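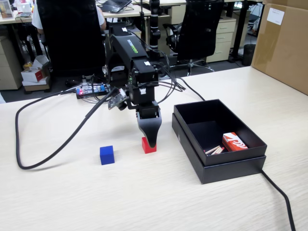
Red cube, blue cube, and the black box with its matchbox, all on the pale tabletop.

The Table Page: Questions I Get a Lot
By Bushra Khokhar
Last updated Mon 28 April

I write about a lot of stuff on this site, but the mail is mostly about the table. So I've put the answers in one place, and I add to them when something new comes up. If yours isn't here, the contact form is still at the bottom of the main page.

Where did you get the tabletop?
From a lumber place called Plekbridge that sells finished blanks and offcuts. Mine was $269, unfinished, and I had to go pick it up myself. They don't always have the same wood from one month to the next, so if you call, ask for something pale with a fine, straight grain and have them text you a photo of both sides. I almost took one with a big dark streak down the middle and I'm so glad I didn't.

And the legs?
Brinkmann trestles, secondhand. They're a little taller than I wanted, but I got used to it. You could put this kind of top on pretty much anything that's flat and doesn't wobble.

What finish is on it?
Soap! Just soap flakes and hot water. I know it sounds like something your great-grandmother would do, and people keep writing to ask if I mean some special product. I use Siller flakes, the 500 gram bag, and a bag lasts me a very long time. Plain flakes with no perfume and no added color are what you want, whoever makes them.

I went this way because I wanted the wood to stay light. Oil turned my test piece kind of orange. It was a nice orange, just wrong for the room.

How do you do the soap thing, exactly?
Boil some water, let it sit a few minutes, stir in flakes until it looks like thin yogurt, then leave it to cool. Wipe it on with a soft cloth in the direction of the grain, wait a bit, and wipe off what's left. Let it dry overnight. The first time, the wood will feel fuzzy the next morning, so sand it very lightly with fine paper and go again. I did 7 coats before I ever put anything on it, which was probably more than it needed, but I was enjoying myself.

Now I do one coat when the wood starts to feel thirsty. You'll know it when you run your hand over it. I usually get to it in June, when I can have the windows open.

Can I do this over varnish?
No. It'll just sit on top and smear. The old varnish has to come off first, all of it, and that's a whole weekend.

What about water rings?
You'll get them. I've had plenty. A damp cloth with a little of the soap mix takes out most of them if you catch them the same day, and the stubborn ones get a light sanding and a fresh coat on just that spot. That's my favorite part of a soap finish – you can fix a patch without redoing the whole top. Coffee is harder. Turmeric is forever (ask me how I know).

Don't glossy things stick or leave color behind?
I get this one because of the cubes. I've had no trouble with either the red or the blue, but I'd be careful with anything rubbery or freshly painted. I once left a set of soft rubber feet sitting in one place for weeks, and the little gray dots took two rounds of sanding. If you're not sure about something, set it on a scrap for a week first and see.

Where are the cubes from?
A mixed bag at a church sale, so I can't send you a link, sorry! I know that's a letdown. Look in the toy bins at any thrift store and you'll find something close. I only like a couple out at a time. When they're all over the table I stop seeing them and start knocking them on the floor.

How do you clean the cubes?
Dish soap on a barely damp cloth, then a dry one. Shiny faces show fingerprints like crazy, especially the blue, and a cloth for eyeglasses is great for that. Skip the scrubby side of the sponge, because it'll dull the shine and you can't get it back.

What's the black box?
It's an open box I use as a catch-all. The one I have is a smooth matte black, with a base that sticks out a little past the walls. I like it next to the pale wood. I bought it at a closeout store with no label on it, and I've looked for a second one ever since.

Doesn't it show dust?
Oh yes. Matte black shows every speck. I use a dry paintbrush, the soft two-inch kind, and sweep it out from the corners. Wiping it with something wet leaves streaks, so I only do that when something has spilled.

What do you keep in it?
As little as I can. I used to have the box so full that I'd dump the whole thing out to find one eraser. My rule now is that if I can't see the bottom, something has to leave. Coins go to the jar in the hall, receipts go in the folder, and pens go back in the kitchen where they came from. A matchbox is a good size for it, because you can grab it without digging.

Should matches be sitting out like that?
If there are kids in your house, no, put them up high. A few of you have written to me about that and you're right to. An empty matchbox is also really handy for tiny screws or pushpins. Mark the end with a dot of marker so you know which is which.

Do you put felt under the box?
I tried Joltex pads, the thin stick-on circles. They work fine, though the glue gets gummy in summer and then the box kind of skates around. A piece of old wool cut to size does the same job for free. Just lift things and don't drag them, and shake the wool out now and then so there's no grit in it.

Won't the sun change the wood?
Some. Mine has warmed up a touch on the window side. I move whatever's sitting on it every couple of weeks so I don't end up with a pale rectangle where the box was. If you've already got one of those, take everything off that end and give it time. Mine faded back in over a season.

Can I use this kind of table for meals?
Sure, if you can live with marks. Use placemats, wipe up fast, and put a trivet under anything off the stove. If a mark would ruin your day, get a hard finish and be happy.

Would you buy the same top again?
I would, but I'd go a little deeper front to back. You always want a few more inches once you start putting things down.

Do you sell any of this?
No, I just like writing about it. Plekbridge will ship smaller blanks if you call and ask nicely, and soap flakes are easy to find online.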